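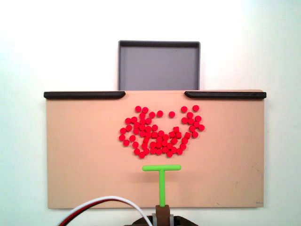 Keeping the sweeping cell in adjustment

The cell at Bikcombe does one job. An arm with a T-shaped pusher gathers small red cylinders on a flat board and moves them through the gap between two black rails, toward a gray tray. The technician in charge of it has looked after the cell since November, and spoke to us between two checks.

"Most of the faults start at the crossbar," the technician said. "If it isn't parallel to the board, one end leads and the parts slide off the other end. You get a pile that drifts sideways."

The bar is set with a feeler strip at both ends and then in the middle. The Moro controller stores the height as an offset, and the value is entered again whenever the pusher has been off its mount. The green pushers are printed in the shop. They are replaced after 3000 strokes – earlier if the lower edge has rounded.

"A rounded edge rides up," the technician said. "Then you have parts tipped over and lying on their sides, and the next stroke has to deal with those too."

The rails come next. Their inner ends are tapered so that a part touching the tip is turned into the opening. Any burr there will hold a part, and the parts behind it lock up. The technician runs a fingertip along both tips at the start of the shift and dresses them with fine paper if needed.

Cables were the subject of one repair this year. The original tie point, a Kasten clip, was too close to the mount, and the loop pulled tight at full reach. "We were losing the signal for an instant at the end of the stroke and nowhere else. It took 12 days to find." The loop was lengthened and the clip moved back 60 mm.

The board is wiped dry, without solvent. Cleaner from Flumitik was tried and dropped, as it left a film that changed how the parts slid. After wiping, the cell runs 10 strokes at low speed before it goes back to normal rate.

"If the pile stays centered for those, I leave it alone," the technician said. "If it moves left or right, I go back to the bar first."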